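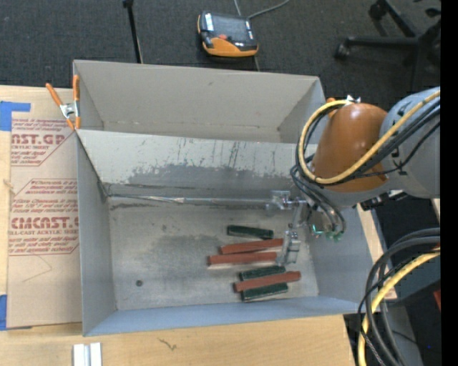

A two-part box on a light wooden tabletop, the front section well scuffed.

Ornance Daybreak light therapy lamp: two winters in
Posted 7 September 2019 by Azucena Magaña

I get the winter blues the way other people get the gas bill, on schedule and with a small sense of outrage. My doctor in Skisstead calls it seasonal depression. She suggested a bright light in the mornings along with the tablets I already take, and told me to come back if things got worse instead of waiting politely until spring, as I had done the year before.

So I bought the Ornance. It had 3,731 reviews on the site where I found it, a good number of them from people who had owned it for one afternoon. I've now had it for two winters, which I think entitles me to some opinions.

It's a flat white panel on a wire foot, the size of a large hardback. You put it off to one side on the table, a bit above eye level, and eat your breakfast next to it for half an hour. You don't stare into it. I did on the first day, out of thoroughness, and spent the walk to the bus admiring a green rectangle.

The light is even, it doesn't flicker, and it doesn't hum. My previous lamp, an Irano, hummed in something close to B flat and got given to my brother-in-law. The Ornance comes on instantly at full strength, like being arrested. There are three brightness settings, and I have never found a use for the lowest one except looking for my other slipper.

Now the complaints. The box shouts about 10,000 lux, and the leaflet admits, in type meant for ants, that you only get that with your nose practically on the panel. At the distance where a person might hold a spoon it's 4,000. That doesn't make it useless, but it does mean sitting there longer, and I'd have liked to know before planning my mornings around thirty minutes. Ask whoever is treating you what they'd recommend, and take the leaflet along with you.

The foot is bad. It's a bent wire that clips into the back and lets go whenever a truck passes. I've propped mine against the bread bin since the first January. The timer beeps when it's done, four times, very loudly, and it can't be switched off. Noémi Katona, who lives downstairs, has learned exactly when I finish my oatmeal.

The app I deleted. It wants your age, your sleep, your mood from one to five and permission to know where you are, and in return it gives you a drawing of a sun. A paper notebook does the same job. I wrote down bedtime, wake-up time and one word for the day, and by the end of the first winter I had a page my doctor could read in a minute. "Meh" appears a lot in November.

Did it work? I can't tell you, and I'd be wary of anyone with a sample of one who says they can. I got up earlier. I canceled on fewer people. I was also taking my medication properly and walking to the far bus stop, so the lamp will have to share the credit. It gave me a headache for the first week, and using it after supper kept me up until two, so I keep it to mornings.

Two cautions from my doctor that I'll pass along. People with bipolar disorder or certain eye problems should ask before using one of these, and so should anyone on medicine that makes them sensitive to light. And if you're feeling really low, or thinking of hurting yourself, call somebody today. Don't wait for a parcel.

Would I buy it again? Yes, in a sale. I'd look at the Abubakar first, which costs more but has a proper stand and, I'm told, a silent timer. Mine has been in the closet since March and comes out again at the end of this month. The bread bin is ready.

Light: four out of five
Foot: one out of five
Beep: ask Noémi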